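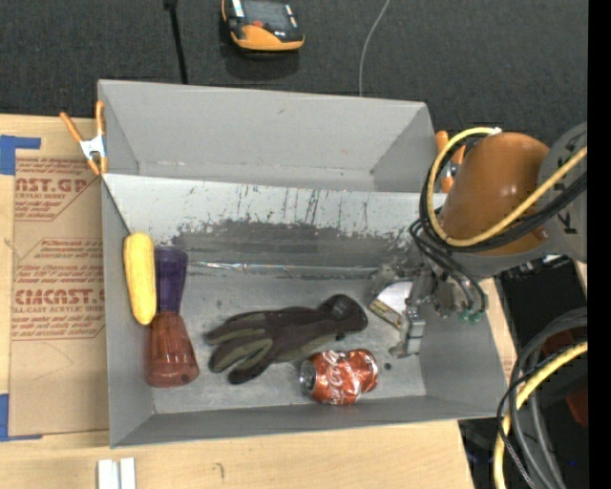 # About Citico

Citico is a small sorting and reuse workshop with a school room attached. We take mixed boxes of things which people no longer want, we separate them by hand, and we teach others to do the same. The workshop was opened by Ferenc Vass, who before that repaired bicycles and was always annoyed by how much good material went out with the trash.

## What we do

Most of what arrives to us is not dirty or dangerous, only mixed. One bin can have a drink can, a work glove, an ear of corn and something from a kitchen shelf, all together. For a machine shop or a paper mill such a bin is useless. For us it is a normal Monday.

We divide everything into four groups:

- **Metal**, mostly cans. A crushed can is as welcome as a round one.
- **Textile and gloves.** If both gloves of a pair are found, they go to the lending shelf. Single gloves wait in the Erdős drawer, which got its name from a student who liked matching problems.
- **Food and play food.** Real food goes to compost. Toy food goes to the kindergarten box after washing.
- **Everything else**, including cups, bottles and vases, which we look at one by one.

The last group takes the longest. Please do not feel bad if you cannot decide where a thing belongs. We also discuss it, sometimes for the whole coffee break.

## Our bins

Visitors often ask about the gray bins. They are divided in two long sections, and we like to begin with everything on one side and leave the other side free. The dividers have scratches and some have a strip like tape along the seam. We keep a bin as long as it holds its shape, because it would be strange to teach reuse and buy new bins every April.

## The courses

Usa Sangkhawat is responsible for all courses. She came to us as a participant and stayed. Her beginner course is called Brimeo and has 3 evenings. On the first evening you sort with no instruction at all, and on the second you learn our groups and sort the same bin again. The third evening is for your own box from home, so please start to collect early.

We have place for 11 people in one course. The fee is 30 for all evenings together, tea included. School classes come in the morning and pay nothing, but the teacher must stay in the room.

The next Brimeo course starts on Mon 30 March. Please bring closed shoes and an apron if you have one. We lend gloves.

## Govum, our shelf

Govum is the open shelf next to the entrance. Everything on it was sorted out of a bin, cleaned and found to be still good. You may take what you need, and you don't have to bring something in exchange. Last year 3,000 things left the shelf in this way. Jars are always gone quickly, picture frames stay for months.

## Visiting us

You can bring a box in the afternoon, when the side door is open. Please do not leave boxes outside when we are closed, the rain makes cardboard very sad and heavy. Batteries, paint and medicine we cannot accept.

If you want to reserve a course place or come with a class, write to Usa. For larger deliveries, ask for Ferenc. He prefers the telephone and he answers it more often before lunch.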